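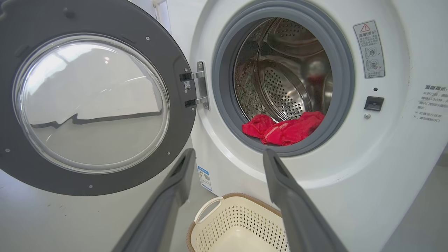
*Front-loading washer with the door open. Check the drum and the rubber seal for sand before each use.*

# Care of Paddling Clothing and Soft Gear After a Trip

Prepared for members and rental guests of the Cirkport Paddling Center. Revised 3 Oct 2020.

Salt, sand and sunscreen shorten the life of paddling clothing more than ordinary wear does. The following practices apply to privately owned items as well as to clothing borrowed from the Center.

## Rinsing

All items should be rinsed in fresh water on the day of use. Turn jackets and pants inside out after the first rinse and repeat. Empty every pocket, including the small key pocket found inside most spray jackets. Sand gathers in cuffs and in the fold behind a waistband; hold these open under running water.

Zippers are to be rinsed in both the open and the closed position. A soft toothbrush will remove dried salt from the teeth. Metal brushes must not be used.

## Machine washing

Synthetic base layers, fleece and towels may be machine washed. Consult the sewn-in label first, and follow it wherever it differs from this page.

- Close all zippers and fasten hook-and-loop tabs.
- Use a liquid detergent without fabric softener. Softener leaves a coating on quick-dry fabric.
- Select a gentle cycle and a low spin.
- Wash bright colors separately the first two times.

Wetsuits, spray skirts, life jackets and any garment with latex gaskets are not to be placed in the machine. Wash these by hand in a tub of cool water with a mild soap, and rinse until the water runs clear.

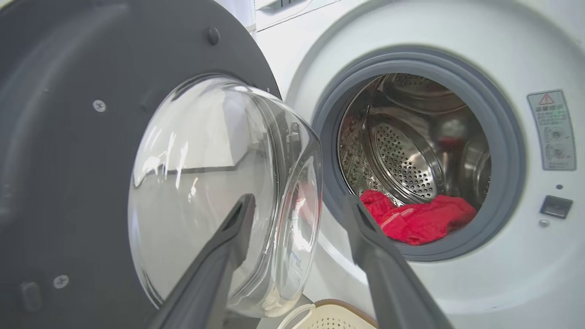 *Red laundry in the drum. Keep strong colors together.*

After sandy loads, wipe the fold of the door seal with a damp cloth and run a short empty cycle. Leave the door open until the seal has dried.

## Drying

Hang garments in the shade on wide plastic hangers. Wetsuits should be folded over a rail at the waist, as hanging by the shoulders stretches the neoprene. Dry the inside first, then turn. Allow around 19 hours for a full-length suit in mild weather, and longer in a closed garage.

Life jackets are dried flat or on a hanger, with all buckles undone. Do not place them near a heater. Foam that has been compressed or overheated may lose buoyancy, and a jacket in doubtful condition should be brought to the equipment desk for inspection.

## Gaskets and seams

Latex neck and wrist gaskets should be dusted lightly with unscented talc before storage. Keep them away from sunscreen and insect repellent. Small seam leaks can be closed with a flexible seam sealer; clean the area with rubbing alcohol, apply a thin bead and leave it undisturbed overnight.

## Storage

Store clean, fully dry gear in a ventilated closet. Dry bags are kept unrolled. Items returned to the Brestari Street locker room must carry a name tag, and articles left unclaimed at the end of August are moved to the storage shed.

Questions concerning the care of Center clothing may be addressed to Kavitha Arumugam at the equipment desk.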